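# Puron Tidy

Grasp logs for one household chore: picking up mixed toys and small items from a bin.

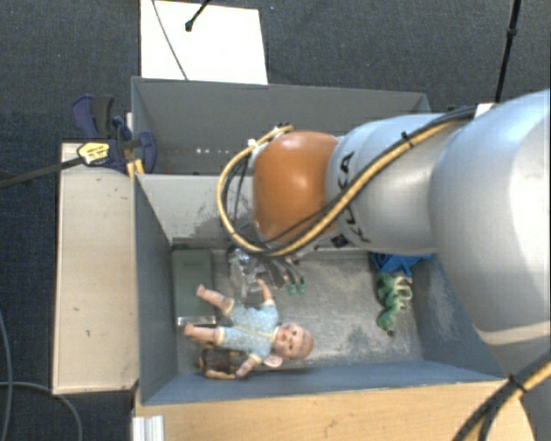

*KUKA arm over the main bin, with the second bin behind.*

## Contents

- 300 pick attempts for testing
- 500 for training
- 2 bins, 2 fingertips on the gripper

## Can it tidy a playroom yet?

No. Boxes and hard cases are mostly fine. Dolls and clear plastic are where it falls down - limbs snag on whatever is next to them, and the depth data behind crumpled film is poor. Almost every failed pick is labelled with a cause. Speed was not measured.

## Known gaps

- No wet or breakable items
- Colour calibration was redone in December, so earlier logs look warmer

## Contact

Vega Salcedo (labels), Zachary Kowalchuk (hardware). Bug reports are read on Friday.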